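Wrist cam demos on soft goods: how many before you retrain?

tkhattak
Posted December 5, 2021
We're collecting teleop demos at Lonwood for a shelf tidying policy. Wrist view only, no overhead. 173 episodes since September, 46 of them on paper rolls. The policy does fine on rigid items and stalls at the pinch on anything that deforms. 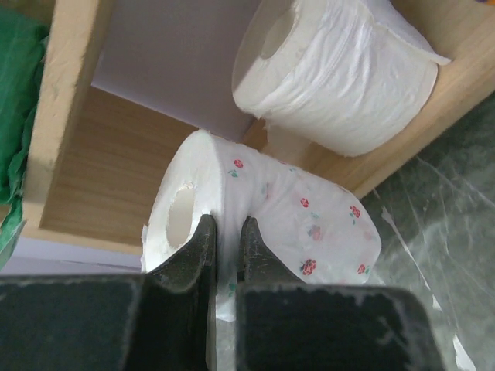 My current plan is to double the roll episodes before touching the architecture. Babar Kazmi wants to go the other way and drop rolls until the rigid set is finished. Opinions?

marnix_b
Doubling won't help if every grasp is on the same edge. What's your variation in start pose? We had 779 episodes on the Drultholm task and the useful ones were the 7 operators' worst sessions, where they approached from odd angles and had to recover.

tkhattak
Start pose is randomised by hand, so not very random. Approach is mostly from below. Colour and print vary a fair bit:

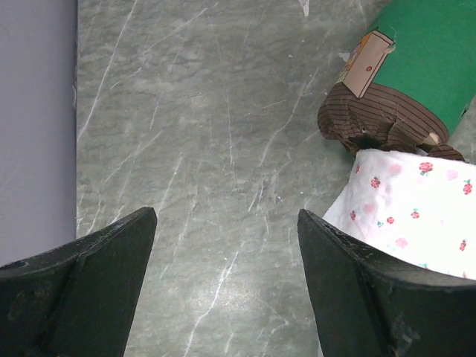 Fingers open over the marble, green cylinder and rose-print paper at right.

bkazmi
For the record, I didn't say drop them. I said label them separately. Mixing deformable and rigid under one task string is what hurts you. The Jafri loader lets you weight by tag, so use it.

marnix_b
Disagree. Tags hide the problem. If the encoder can't find the contact edge, no sampling weight is going to fix it.

tkhattak
Both fair. One more thing I'd like checked before I record again.

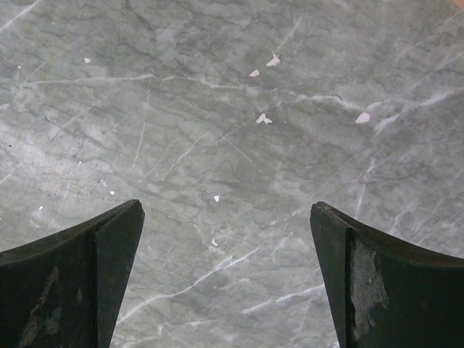 Background is my main worry for the next batch. Every episode shares one bench, and the encoder may be keying on it. Pale veins and small white flecks on grey stone are high contrast at this crop size, and white paper sits in the same brightness range. I could throw a plain grey cloth over it for half the episodes.

bkazmi
Cloth for half, yes. Wipe the bench either way and log which is which in the metadata.

marnix_b
Two cloths, different colours. Otherwise you've just taught it a second bench.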